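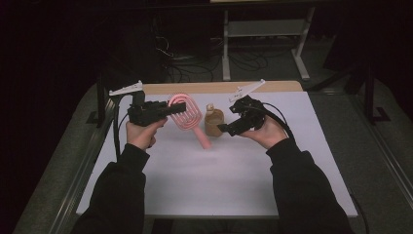
Keep both hands busy and you'll refresh the page less.

How to Follow a Celebrity Breakup Without Losing an Evening
By Temitope Aliyu
October 18, 2018

Two people you have never met may or may not have stopped dating. You have a sink full of dishes. By the time you look up it is 11:40, you know the name of her former dog groomer, and the dishes have gained a crust.

I've written a weekly gossip roundup for six years and I still fall for it, but I fall faster now and climb out sooner. The method below takes maybe ten minutes per breakup. For a wedding called off in the same week as the rehearsal dinner, allow fifteen.

Step 1. Find the first version

Most of what you're reading is a copy of a copy. One site posts something, the rest rewrite it, and by lunchtime "was seen without her ring" has grown into "threw her ring." Open the story and look for the phrase "as first reported by" or a link in the second or third paragraph. Click it, then do the same on that page. Stop when the links run out.

When the Jastumine finale couple split in March, I followed the chain back through five sites and landed on a fan account with 31 followers. The whole thing rested on a photo of one man buying one sandwich. That's a lunch.

Step 2. Weigh the source

There are three kinds of people quoted in these stories, and they get more talkative as they get less useful. A named publicist says almost nothing, and you can generally believe it. "A friend of the couple" is often the publicist again, in a hat. "An onlooker" was at the next table and is doing their best.

Read the quote out loud. If no living person would say "they remain committed to their respective journeys" over a plate of fries, you're reading a press release. You can still enjoy it. Just file it correctly.

Step 3. Check what they're selling

Look up whether either party has a show, a perfume or a line of loungewear coming out. I keep a calendar for this and I'm not proud of it. Last year a singer broke up with her boyfriend, reunited with him and launched a candle inside nine days. The candle was called Reunited.

A launch doesn't prove the breakup is fake. People do get dumped during busy weeks at work. It does mean somebody had a reason to make the phone calls, so knock a point or two off and carry on. 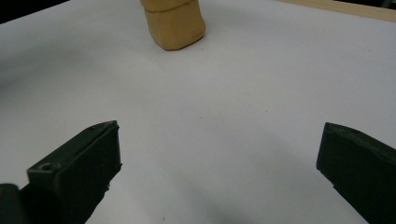
Step 4. Read the follow list once

Yes, fine, go look at who has unfollowed whom. You were going to anyway. Give it one visit. An unfollow on both sides plus deleted vacation photos is decent evidence. An unfollow on one side could be a bad morning, a bored cousin with the phone, or the app itself. I spent a whole evening on one couple last winter before learning that Stika had dropped a chunk of everybody's follows by mistake, mine included.

Don't read the comments under the last photo of them together. There will be over 300 and they will all be the word "noooo."

Step 5. Wait for the statement

A real split between two people with managers nearly always produces a statement. It will be gray text on a beige square. It will contain the words "love and respect" and ask for privacy, and it will be posted to everyone on earth. Until you see the beige square, treat the whole matter as pending.

If it hasn't shown up after two days, I move the story to a folder named Probably Fine. The folder currently holds 400 items, and a fair number of those couples have since had babies.

Step 6. Tell one person, then stop

The urge to pass it on is strong and there's no sense fighting it. Pick one friend. Give them the version you can stand behind, with the word "apparently" in the right place. Leave out anything about children, rehab or somebody's mother's health, even if it's the juiciest part. Those bits are wrong about as often as the rest and they do a lot more damage when they are.

Then close the tabs. All of them, including the one about the dog groomer. Wash something. Brush your hair. If it was true you'll hear it again at the checkout line tomorrow, in a much bigger font.
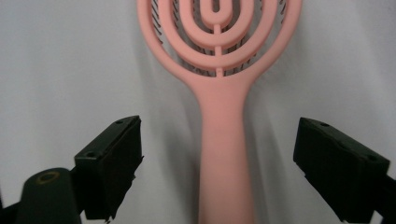 Guilan Gu
Step 5 needs a note about couples who post two different beige squares. The Kirnex drummer and his wife did that and the dates in them didn't match. I was up till one.

Temitope Aliyu
Guilan, two squares means lawyers. Go to bed and check again in a week.

peachpit_marie
I was the onlooker once! Peng magazine called me back twice. I told them he had the soup and they printed that he "barely touched his food." He had bread too.

Reply from Guilan Gu
What kind of soup?

peachpit_marie
Tomato. He finished it.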